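**To:** rorwood-users
**Subject:** Re: Thumb closes on nothing after reset (build 108)

Jhun Soriano wrote on Tuesday:

> Has anyone else had the left thumb close by itself after an episode reset? I'm on build 108 with the stock grocery task. Reset, both hands go to the ready pose, and then on the first step the left thumb snaps shut as if it had been holding something all along. Fingers stay put. It doesn't happen every time. I ran it overnight and got 30 of these in 1,933 resets, which is rare enough that I ignored it for a week and common enough that it has now ruined a training run.
>
> I've swapped the controller config back to the one from August and it makes no difference. Before I go digging in the contact solver, please tell me it isn't the contact solver.
>
> Jhun

Jhun,

It isn't the contact solver. You may still want to dig in there for the exercise, but take a lunch.

We had the same thing at Macapagal and blamed, in order, the solver, the thumb joint limits, the random seed, and a coworker. The coworker has been apologized to. What finally gave it away was turning on the command log for the first step after reset, which I recommend to everyone and had of course not done myself.

The reset puts the joints back where they belong. It does not clear the last command sitting in the hand driver's buffer. Most of the time the policy writes a new command before the driver reads the old one, and all is well. When the driver gets there first, it faithfully carries out the final order of the previous episode. If that episode ended in the middle of a grasp, you get a grasp. The fingers have a rate limiter, so they barely twitch before the new command lands. The thumb limiter was switched off in 108 "temporarily," according to the commit message, and you can guess how that went.

I set up the grocery task with the basket at the back and paused it in the ready pose, so we're all looking at the same layout.

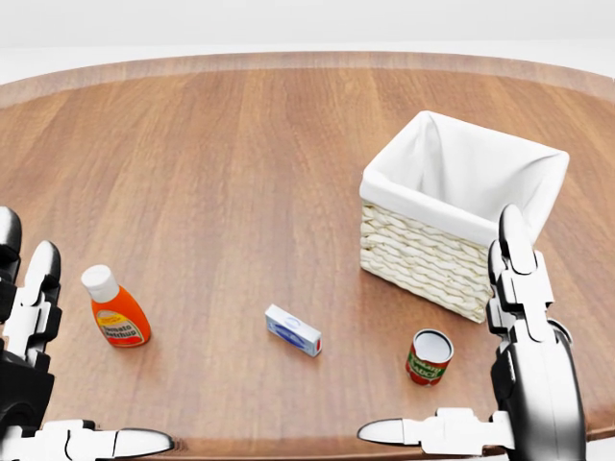
*Grocery task, hands up, thumbs pointing at each other over the near edge. Ketchup by the left hand, sauce can by the right, box between them, basket still empty.*

The bottle is what makes this one expensive. It stands just to the right of the left fingers, and in my runs a stale close command was enough to clip it on about the second step. Down it goes, the episode gets scored as a failed grasp, and the policy learns that ketchup is to be feared. Ours went through a long stretch of refusing to go near the bottle at all. We wrote that up internally as "emergent caution" and I would be grateful if that slide deck never surfaced.

The workaround, until there's a proper fix:

1. In your reset hook, call `hand.flush()` on both hands after the joints are restored. If you do it before, the restore itself writes to the buffer and you're back where you started.
2. Hold the ready pose for 101 ms of sim time before the first policy step. 100 should be enough and isn't. I have stopped asking.
3. Put `thumb_rate_limit: true` back in the hand config.

With all three in place I haven't reproduced it since. With only the first two I still got one, so don't skip the third.

The part that bothers me more: Florkex ships the same driver for the physical hands, and Utero loads it unmodified. A simulated thumb closing on nothing costs you a training run. A real one could close on whoever is reaching in to set the groceries back up. If you run hardware on 108, please keep people's fingers out of there until the hands are disabled at the power switch. The software stop does not flush the buffer either. I checked it in sim, twice, because I didn't like the first answer.

I've filed this with the driver people and marked it as a safety issue. The automatic reply asked me to confirm that my thumb was plugged in.

Jhun, could you rerun your overnight job with the three changes and post the count? And if you still have the logs from the bad night, hang on to them. I'd like to see whether all 30 came after episodes that timed out with the hand closed.

R.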